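Dindano Opens Its Toiletries Drive for Winter Guests

SKOSTANO, December 2023 – Dindano, the neighborhood welcome house on the corner by the old Astetti bakery, is collecting toothpaste, soap and other bathroom basics for the families and travelers who stay with us through the cold months, and we would dearly love your help in filling the shelves again.

Most people arrive at our door with a coat, a bag and very little else. We can usually find a warm supper and a made-up bed without much trouble, but the small things run out fast, and toothpaste runs out fastest of all. Last winter we handed out over 100 tubes, and by the end of the season our front desk was splitting multipacks to make them last.

"People will thank you for a bed, of course, but you should see how pleased they are to brush their teeth after a long bus ride," said Kumaresan Thampi, who runs the house. "Any brand is fine with us, and any flavor. Children like to have a say in it, so a bit of variety on the table goes a long way."

This year the Subramaniam Pharmacy has kindly agreed to keep a collection basket beside its register, and donations can also be brought straight to the house between 8 in the morning and suppertime. Full-size tubes are the most useful – they see a family through a whole stay – though travel sizes are welcome too. Please leave new toothbrushes in their packaging, and keep mouthwash upright in a separate bag if you can manage it.

Guests choose what they need from the sorting table, and whatever is left over goes back on the shelf for the next arrivals. The house has 19 beds, and we expect them to be busy until spring.

Questions and offers of help are welcome at the front desk.

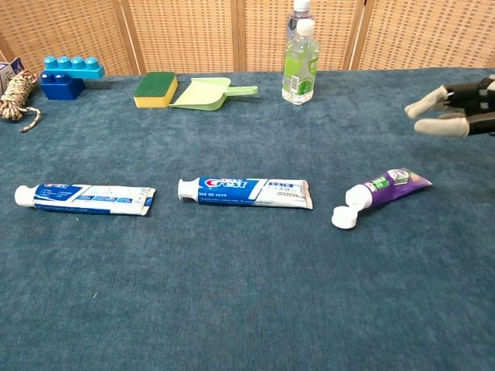

Can I drop off toothpaste after the winter season ends?
Donations are accepted all year at the front desk, and July is often when the shelves are lowest.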